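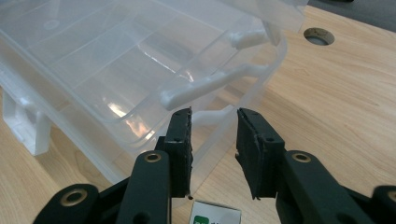

The divided box and what it is good for

Storage boxes are sold by volume, and volume is the figure that matters least once the box is in a cupboard. A plain tub holds more than a divided one of the same outer size. It also turns its contents into a single layer of sediment, with whatever was bought first at the bottom.

Clyde Ostrowski fitted out stockrooms for Starnell before he began advising on household storage, and he starts with the compartments. Long, narrow ones suit things that are themselves long and narrow: cutlery, candles, pens, rolled cable. Round or bulky items waste the corners. His rule is to measure the longest object going in and add 7 mm for fingers. A lane much wider than that allows things to turn sideways and jam.

Frosted plastic is a compromise. It shows that a compartment is full, and often the colour of what is in it, but small print on a packet is lost. Labels should go on the short end, at the height where the box will be read. It also scatters light, so a box under a strong lamp can show a patch of glare that hides the contents from one side. Moving the lamp is usually easier than moving the box.

Handles and latches fail before walls do. Ostrowski lifts a loaded box 45 times before recommending it, then checks the hinge line for whitening, the first sign of stress. He will not put more than 400 g in any single lane of a box that is carried daily. A box that stays on a shelf can take whatever the shelf can.

Desks bring a problem of their own — the cable hole. A box parked over it blocks the lead and rocks on the rim. Leave a hand's width clear, and run the cable before deciding where the box goes.

Divided boxes should be emptied and washed in September, before the winter things come out. Warm water and a bottle brush will reach the ends of most lanes. Dry them with the lid off.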